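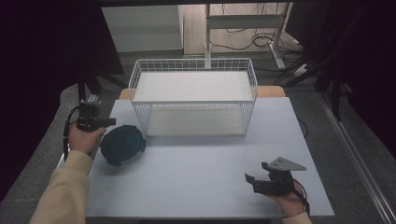
Asunto: Re: [letristas] Reparto de autoría cuando alguien cambia "una palabrita"
De: Latrice Mahmoud
Para: lista letristas

Hola, Ha-neul, y hola a los que leéis desde la sombra, que sois casi todos.

Contesto entre líneas porque el mensaje tenía varias cosas mezcladas y porque a estas horas ya no me da la cabeza para construir un texto seguido.

> Escribí la canción en mayo con una compañera, mitad y mitad, sin
> papeles, en su cocina. Letra las dos, música las dos. La maqueta la
> grabamos con el móvil y se oye la nevera.

Hasta aquí, la historia de la mitad de las canciones que conozco. La otra mitad tiene lavadora. Guarda esa maqueta, y guárdala con la fecha del archivo intacta. No la "limpies", no la conviertas a otro formato, no la renombres "final buena". Mándatela por correo tal cual, y a ella también. Un correo entre las dos que diga "esto es lo de hoy, letra y música a medias" vale más que todos los recuerdos que vayáis a tener luego, que serán distintos y muy sinceros los dos.

> En Gravach les gustó y se la pasaron a un grupo que estaba grabando
> en Terkbridge. El cantante cambió una palabra del estribillo
> ("invierno" por "infierno") y el productor propuso repetir el puente.
> Ahora nos llega una hoja de reparto con cuatro nombres.

Reconozco que el cambio me hizo gracia. Una letra de diferencia. Si se cobrara por consonante, le corresponderían unos céntimos y una palmadita.

Vamos por partes. Cambiar una palabra puede ser autoría y puede ser corrección. Depende de lo que hayáis acordado, y ahí está el problema: no habíais acordado nada. En los círculos donde se escribe a varias manos hay quien aplica la regla de la habitación: todo el que estaba dentro cuando se escribió la canción cobra lo mismo, aunque se haya pasado la tarde comiendo galletas. Me parece una regla estupenda. Evita discutir quién trajo la rima y obliga a pensarse a quién invitas. Pero fíjate en que el cantante no estaba en la cocina. La habitación se cerró en mayo.

Lo de repetir el puente es arreglo, a mi entender. Repetir algo que ya habíais escrito vosotras y llamarlo composición requiere un aplomo que yo solo he visto en productores y en gatos.

> El reparto que proponen es 40 para nosotras (entre las dos), 40 para
> el cantante y el resto para el productor. Nos dicen que es lo normal
> y que si no firmamos la canción se cae del disco.

Ay, "lo normal". A mí me lo dijeron con una canción que acabó en Tollance, el disco de un trío que seguramente no recordáis, y con razón. También me corría prisa, también era lo normal y también se iba a caer del disco. Firmé. La canción entró, cerrando la cara B, y en su primer año tuvo 1070 escuchas, de las cuales calculo que una buena parte fueron de mi madre. Cedí un 10 de algo que daba para un café. Lo cuento para que relativices y al mismo tiempo para que no lo hagas: si aquella canción hubiera funcionado, seguiría cediendo ese 10 hoy y escribiría mensajes mucho más amargos que este.

Yo contestaría más o menos así, y lo copio para que lo uséis quien quiera:

"Gracias por la propuesta. La obra se terminó en mayo y existe una maqueta completa de esa fecha. Entendemos que el cambio del estribillo mejora la grabación y estamos dispuestas a hablar de una participación pequeña en la letra por ese cambio. La estructura la consideramos arreglo. Quedamos a la espera de una nueva hoja."

Corto, sin adjetivos y sin la palabra "indignación", que a estas alturas de la tarde sé que la tienes escrita en un borrador. Bórrala. Y que lo mandéis las dos desde el mismo correo, o al menos en copia. He visto repartos torcerse porque a una le ofrecieron por teléfono una cosa y a la otra, otra.

Si vuelven con que la canción se cae, preguntad cuándo se cierra el disco. Si ya está mezclada, caerse no se cae sola: alguien tiene que tirarla, y tirar una mezcla pagada duele.

> Una duda tonta: ¿la maqueta cuenta como publicación si la tocamos en
> el Brannigan una noche, delante de gente?

No es tonta. No soy abogada, que conste, solo llevo muchos años firmando cosas que no debía. Tocarla en público no es lo mismo que publicarla, pero como indicio de que la canción existía os viene muy bien. ¿Hay lista de temas de aquella noche? ¿Un vídeo de alguien? El Brannigan suele colgar el programa en la puerta y luego guardarlo en una carpeta, porque en ese sitio no se tira nada, y lo digo por el piano. Preguntad en la barra.

Y registradla ya, con vuestros dos nombres y el texto de mayo, con su "invierno". Si después se pacta otra cosa, se modifica. Lo que cuesta horrores es registrar la segunda cuando ya hay una primera con cuatro nombres.

> Por último: a mi compañera le da igual el dinero, lo que no quiere es
> que en los créditos salga el cantante primero. ¿Se puede pedir eso?

Se puede pedir y a veces es más barato que lo otro. El orden de los nombres no le cuesta un euro a nadie, por eso se pelea tanto. Pedid orden alfabético si os favorece. Si no os favorece, pedid orden de intervención, que suena muy serio. Lo que no os aconsejo es cambiar porcentaje por orden sin decirlo en voz alta, porque dentro de dos años ella seguirá contenta con el suyo y tú estarás mirando la liquidación.

Una cosa más, ya general, para la lista. Hace tiempo colgué una hoja de reparto de una sola cara: título, fecha, quién estaba, porcentajes de letra y de música, firmas. Sigue en la carpeta de archivos, debajo de las actas. Se rellena en lo que tarda en salir el café y da una vergüenza espantosa sacarla, lo sé; parece que llevas un contrato prematrimonial a una primera cita. Yo la saco al final, cuando ya hay estribillo y todo el mundo se quiere. Antes del estribillo no hay nada que repartir, y después del primer correo de una discográfica ya no se quiere nadie.

Ha-neul, cuéntanos qué responden. Y pásanos la maqueta con nevera si tu compañera no tiene inconveniente, que tengo curiosidad por saber en qué tono está (la nevera).

Un abrazo,
Latrice

PD: A mí también me gusta más "infierno". No se lo digáis al cantante hasta que haya firmado.

_______________________________________________
Lista letristas
Para darse de baja, enviar un mensaje vacío con el asunto "baja". Responder a la lista diciendo "quiero darme de baja" no funciona y además lo leemos todos.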